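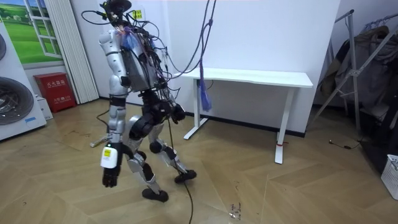
Why do some floors zigzag?

Most wood floors are made of long boards that lie side by side, like lines on notebook paper. A herringbone floor is different. Its pieces are short, and they meet at corners so that the whole floor looks like rows of arrows. You can see the pattern running under the white desk, between its slim legs and out across the room. Each piece is a plain rectangle. The zigzag comes from the way the rectangles are put together.

Where the name comes from

A herring is a small silver fish. If you have ever seen the skeleton of a fish, you know that thin bones slant away from the backbone on both sides. People thought the slanted pattern looked like those bones, so they called it herringbone. The same word is used for cloth. A winter coat can have a herringbone pattern, and so can a brick path.

The pattern is very old. Builders in ancient Rome set small bricks this way. Wood floors in herringbone came much later, and many of the early ones were in palaces and large houses.

How the pieces fit

Pick up one block from a herringbone floor and it looks like a ruler made of wood. The end of one block touches the long side of the next block, and together they make an L shape. The next two blocks make another L that tucks up against the first. Keep going and you have a zigzag row.

There is a pattern with a similar look called chevron. In a chevron floor the ends of the blocks are cut at a slant, so two blocks meet in a sharp point. In a herringbone floor the ends are cut square. If you want to know which kind you are standing on, look at the ends of the pieces.

How the floor is laid

Gus Greenberg has put down wood floors for 30 years. He begins by finding the middle of the room. Then he stretches a string from one wall to the other, rubs it with chalk, and snaps it against the floor. The string leaves a straight line. The points of the first zigzag follow that line, and every other row follows the first one.

"If the first row is crooked, all of them are crooked," Gus says. He once laid 20 blocks before he saw that his line was off, and he had to pull up every one of them.

The walls are the slow part. A zigzag does not end in a straight line, so the blocks along the wall have to be cut to fit. Some of the leftover bits are triangles. Gus saves them in a bucket, and in December he uses them to start the wood stove.

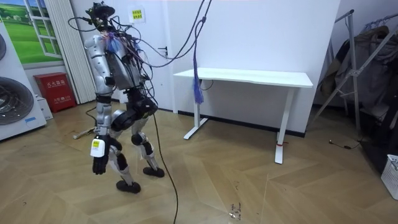
A light wooden floor in a herringbone pattern.

Is it always real wood?

No. Some herringbone floors are solid wood all the way through. Some have a thin layer of wood on top of other layers. Others are vinyl or another material with a picture of wood printed on the surface. It can be hard to tell from across a room. One clue is that a printed floor often repeats itself - if you find the same knot in several places, it may be a print.

Try it yourself

You can make a herringbone pattern on a table.

What you need:
Stiff paper or cardboard
A ruler and pencil
Scissors

Cut 20 strips, all the same size. Make each one 4 inches long and 1 inch wide. Lay the first strip down at a slant. Put the end of the second strip against the long side of the first, right at the tip, so you have an L. Add the next strips the same way, always changing direction. When the first row is done, slide a second row up beside it. The two rows should fit together with no gaps.

If you see little square holes, check that the strips are touching all the way along. Two colors of paper make the zigzag easier to see.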